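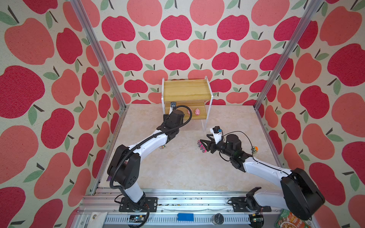 Two pink pigs on the lower tier, with the apple paper behind.

Get involved > Calls for participants > Home and everyday life

Small Shelves: we are looking for people who like arranging things

Do you have a windowsill that has slowly filled up with little animals? Are you the person in the house who moves the candlesticks back to where they were after somebody has dusted? Have you ever stood in front of a shelf for ten minutes, holding a china frog and wondering whether it would be happier on the left? Then we would very much like to hear from you!

Amulard is a small display and homeware studio in Lostham, and we have been making and dressing shelves for shops, cafés and ordinary front rooms for a good while now. Over the coming months we are putting together a book called Small Shelves, to be published in February, all about the way people set out the little things they love. We have plenty of opinions of our own on the subject (you only have to come in at tea time to hear them), but a book made up of our opinions would be rather a dull one, and we would much sooner fill it with yours.

What you would be doing

You would come to the studio for one afternoon and arrange a small shelf, in whatever way you please, using things from our cupboards, things from your own home, or a mixture of the two. When you are happy with it, you would sit down with one of us and talk about what you chose and where you put it. Then you would be asked to take everything off and do it again a second way. This second go is often the part people grumble about beforehand and enjoy most once they are doing it, so please don't be put off.

The shelves are little ones. A good many are of the two-tier sort, with a honey-coloured wooden top board, a second board underneath, and clear acrylic supports at the sides. We are fond of the clear sides, as you can see straight through to whatever is on the wall, and the wall makes an enormous difference. Two small pink pigs with a cream background and rows of raspberry and coral apples behind them are quite different company from the same two pigs against plain white. We'll ask you to choose your paper first and your ornaments afterwards, although if you turn up with your heart set on a particular teapot we are happy to go about it the other way round.

The cupboard at present holds 254 ornaments, all of them listed on cards by Daiane Caldeira, who looks after the project and will be the person you hear from when you write in. There are farm animals, thimbles, egg cups, brass bells, a great many owls, and a drawer of things that have lost whatever they used to stand on. You are welcome to rummage. Should anything get chipped, please just tell us and pop it in the blue tray on the side. It happens to us too.

Who we are hoping to find

Anybody over 18 who can get to Lostham. You don't need any training, an eye for colour, or a tidy house. We would be especially pleased to hear from people who have kept a collection for a long time, people who have just moved and are starting again with bare shelves, people who share a home with somebody who likes things plainer than they do, and people who think ornaments are a nuisance and would like to say so at some length.

If you use a wheelchair, or would sooner do your arranging sitting down, tell us when you write and we will have a table set at the right height for you. The studio is all on the ground floor. The kettle is at the far end, next to the wallpaper books, and there is oat milk.

What you get

We pay £60 for the afternoon, plus your bus or train fare within the county. You will also get a copy of the book when it comes out, and a print of whichever of your two arrangements you liked best. You can be named in the book, or go by your first name, or be left out of the credits altogether. Let us know which on the day, and you can change your mind up until we go to the printer.

There is also a short piece of writing to do at home afterwards, for those who fancy it: up to 500 words on one object in your house and how it came to be where it is. It is entirely optional and we pay a further £25 for each one we use. Please don't worry about spelling. Daiane reads every one of them and has cried over at least two, one of which was about a butter dish.

How to put your name down

Send us a few lines about yourself and about a shelf, sill or mantelpiece you know well. A snapshot of it is lovely to have but not needed. Please also mention any dates you can't manage and whether you would be bringing things of your own. Anything taller than a milk bottle is likely to be too big for the lower board, so do measure first, and wrap your bits and pieces well for the journey.

Write to Daiane Caldeira, Small Shelves, Amulard, Vasconcelos Yard, Potitz Lane, Lostham, or use the form on our contact page. We need to hear from you by 7/20/26. We had almost 600 replies when we last did something of this kind, which was a wonderful surprise and took an age to get through, so please be patient with us. Everyone will get an answer, even if it is a slow one.

If you have written to us before and didn't get a place, do try again. And if you know somebody who would be just right for this but would never put themselves forward, you may write in on their behalf, as long as you have asked them.

Parking in the yard is for loading only. The car park behind the library is free after two.

Tagged: participants wanted, homes, ornaments, shelves, wallpaper

37 shares | 6 comments

Contact us | Privacy | © Amulard, Lostham | Back to top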